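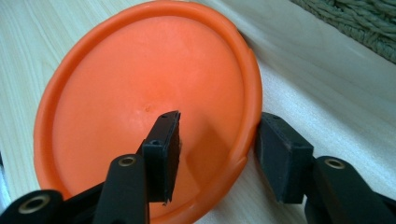 첨부 1. 주황색 디스크 안쪽 면. 오른쪽 테두리에 눌린 자국 있음.

보낸 사람: Lihua Xue
받는 곳: Ferberg 디스크 모임 메일링 리스트
제목: Re: 공용 디스크 정리 건

Güven 님, 안녕하세요.

사진 한 장 붙입니다. 주황색 디스크의 안쪽 면이고, 테두리 오른쪽이 매끈하지 않고 군데군데 눌려 있습니다. 판에는 잔흠집이 조금 있고 가운데 근처에 작고 어두운 자국이 하나 보이는데, 이 정도는 던지는 데 상관없다고 봅니다.

Güven Soylu 님이 쓰신 글:
> 9월 모임 전에 공용 디스크를 한번 추리려고 합니다. 지금 상자에
> 20장이 있는데 15장만 남기면 어떨까요. 테두리가 상한 것부터
> 빼고 싶습니다. 주황색은 상태가 어떤가요? 사진이 있으면
> 보고 정하겠습니다.

15장만 남기는 데는 찬성합니다. 다만 주황색은 버리지 말고 연습용으로 돌렸으면 합니다. 테두리에 손톱이 걸릴 만큼 거친 데는 고운 사포로 살짝 밀면 됩니다. 작년에 흰색 디스크도 그렇게 손봐서 아직 쓰고 있습니다. 뜨거운 물에 담가 펴는 방법은 한 번 해 봤는데 판까지 휘어서 권하지 않습니다.

빼는 5장은 Prumton 체육관 초보반에 넘겨도 될 것 같습니다. 그쪽에서 가벼운 것을 찾는다고 했으니 무게를 재서 뒷면에 유성펜으로 적어 두겠습니다. 저울은 제 것을 가져갑니다.

상자 열쇠는 제가 갖고 있습니다. 모임 당일 오후 4시 전에 가서 열어 둘 테니 다른 디스크를 가져가신 분은 그때까지 넣어 주세요. 이름을 적어 둔 개인 디스크는 따로 빼 놓겠습니다.

Lihua Xue 드림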